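Visit report: Fimholm dubbing and subtitling house, Drumitz

The visit took place in June, on the morning of the trade open day that Fimholm holds for broadcasters and distributors who buy foreign drama for the regional market. Registration opened at 9.30 and the tour left the foyer at 10. Nelu Zamfir, head of language versions, led the group. Zuzana Tóth, who schedules acquired series for the channel Porngate, joined for the afternoon session on delivery.

Fimholm occupies two floors of a former telephone exchange. The lower floor holds the recording booths, 6 in all, of which 2 are large enough for group scenes. The upper floor is given over to translation, timing and checking. Access between the floors is by a single staircase, and the sound doors at the bottom must be shut before anyone starts a take. We waited there until the lamp went out.

The main work in hand was the costume serial Filip, bought as a finished series of 68 episodes. Each episode arrives with a dialogue list, a music and effects track and a clean picture without captions. The translator works from the dialogue list first and the picture second. Mr Zamfir said that the lists are often wrong at scene changes, where lines have been cut in the edit but left on paper, and that checking them takes longer than the first draft of the translation.

The drama will be shown in two forms. The evening broadcast is dubbed, and the late repeat carries subtitles with the original sound. The two texts are written separately. A dubbed line has to fit the mouth and may drift from the original, while a subtitle has to be read in the time available and is usually shorter. Court titles caused the most discussion. The house keeps a glossary for the serial, now past 200 entries, covering forms of address, ranks, place names and oaths. Any change to it is sent back through the finished episodes before the next one is recorded.

In the booth we heard one scene recorded in short loops. The actor stands, reads from a screen and hears the original line in one ear. Three takes were kept of each loop. The director chose between them without playing the picture again, which surprised several of the visitors. Crowd voices are recorded last, with the whole cast present.

Ms Tóth set out what the channel asks for. Sound levels must match those of home-made programmes, opening titles are replaced but closing credits are left alone, and break points are agreed before the mix. She would like episodes delivered in blocks so that the series can run on weekdays without a gap. Fimholm prefers to deliver singly. No agreement was reached while we were present.

Questions at the end dealt mainly with rights in the dubbed version when a series is resold to a second channel. The answer given was that these stay with whoever paid for the recording unless the contract says otherwise. Lunch was sandwiches and was served on the lower floor.

Timing of subtitles is the part of the work that could most easily be done away from the building, and Mr Zamfir expects more of it to be. The software runs on an ordinary computer, and nearly all of the job is done from the keyboard: one key sets the in point, another the out point. People who do this all day tend to mark the keys they use most, and a black board with a couple of white keycaps at the front left, like the one on the desk with the Thunderobot monitor, makes it simple to find a fixed position by eye. Finished files go back to Drumitz for checking against the picture, and a second person reads every episode through at normal speed before release.

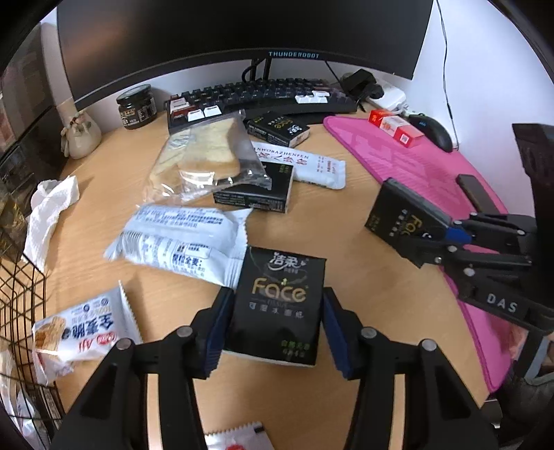
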